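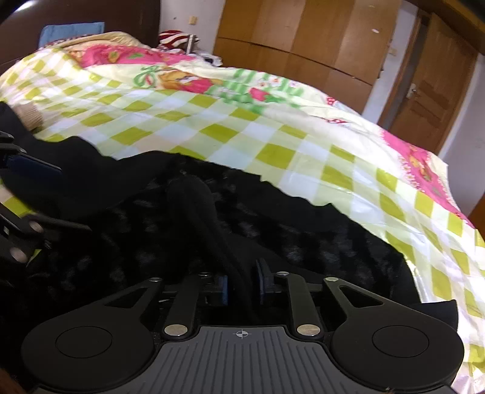 What went wrong at Pladlow?

A gripper is a robot's hand. It learns to fold clothes by copying grippers that people hold. At Pladlow, a learning robot named Wirkeo had a fault - it squeezed too hard.

Thick, fluffy cloth is tricky. The pads sink in, so Wirkeo thought it had missed and kept closing. On try 217 a pad tore off and a motor got too hot. Drita Omerović pressed the red stop button.
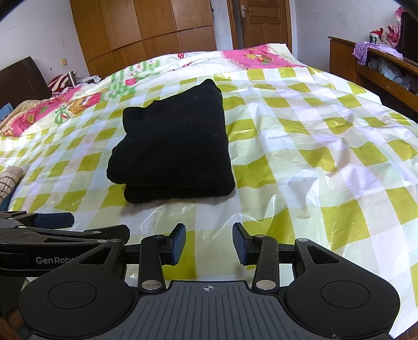
Open jaws and a folded black garment on a checked sheet.

How was it fixed?

Dinesh Sisodia gave Wirkeo a squeeze limit. If the motor pushes past it, the fingers open.

Stay safe: keep your fingers away from moving robot joints.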